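Darnura to open small-space storage room in Trernport

Trernport, 2022-02-20

Home storage firm Darnura will open a permanent room in Trernport where people can try out ways of keeping packets, tubs and dry goods in order in small kitchens and utility rooms.

The room is on the ground floor of the Drilier building on Gough Street. It will be open to the public free of charge from the first week of next month, with no need to book. Groups of more than 11 people are asked to ring ahead.

Darnura took on the lease in January after running a trial from its own offices. The trial drew 700 visitors, many of them tenants in the older terraces near the harbour, where kitchens are narrow and landlords often do not allow fixtures to be screwed to the walls.

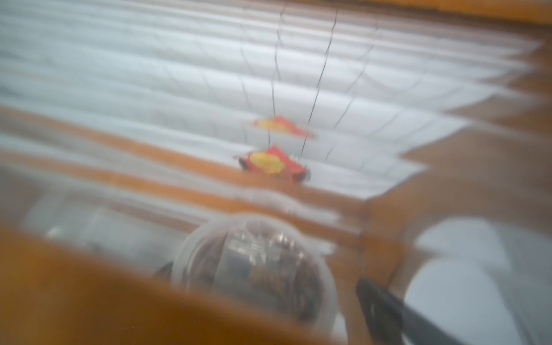
Sarahí Cortés, head of product at Darnura, said the trial had changed the firm's plans for the room.

"We expected questions about large cupboards and we had very few," she said. "People wanted to know where to put the small things. Sauce packets, seeds, batteries, half a bag of rice. Those are the items that end up in a heap by the kettle, so we have given most of the space over to them."

Visitors will be able to load and unload shelves themselves, move items from one tier to another and see what fits. Staff will be on hand to answer questions but will not give a set talk. A printed sheet with basic advice on shelf heights, and on what should be kept low down, can be taken away.

The sheet suggests that items used every day should go between waist and eye level, that heavy containers should stay at the bottom, and that light packets can go on the top tier as long as they can be seen from the front. It also asks people to empty a shelf completely before sorting it. Darnura found in the trial that most visitors who tried to tidy around the things already on a shelf gave up and started again.

Berenice Villalobos looked after the trial from day to day and will manage the new room. She said the advice was meant to be simple enough to use without buying anything.

"You can do a lot with the shelf you already have," she said. "If somebody comes in, tries it for ten minutes and goes home to sort out their own, that is fine by us."

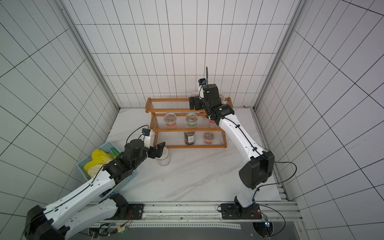 A tiered shelf and a white cylindrical container against white tiled walls in Trernport.

Darnura will also run 2 evening sessions a month on particular subjects. The first will deal with dry food and the second with cleaning products, including how to keep them apart from food when there is only one cupboard. Places at the evening sessions are limited to 19 and must be reserved. They cost nothing, but anyone who cannot come is asked to cancel so the place can be passed on.

Braulio Quintero, who lets the Drilier building, said the ground floor had been hard to fill.

"It is an odd shape and it gets the afternoon sun, which puts off people selling food," he said. "This is a good use for it and we are pleased to have it open again."

There is level access from Gough Street and a bench inside the door. Parking is limited, and visitors coming by car are advised to use the harbour car park.

Darnura has agreed to stay in the building for at least two years. The firm will look at visitor numbers after the first summer before deciding whether to open at weekends as well as on weekdays.

Notes to editors

Darnura makes and sells storage for small homes. It is based in Trernport.

Interviews with Sarahí Cortés and Berenice Villalobos can be arranged through the press office. Please contact Daichi Ogura. Requests to visit before the opening should also go to him, with the names of everyone attending.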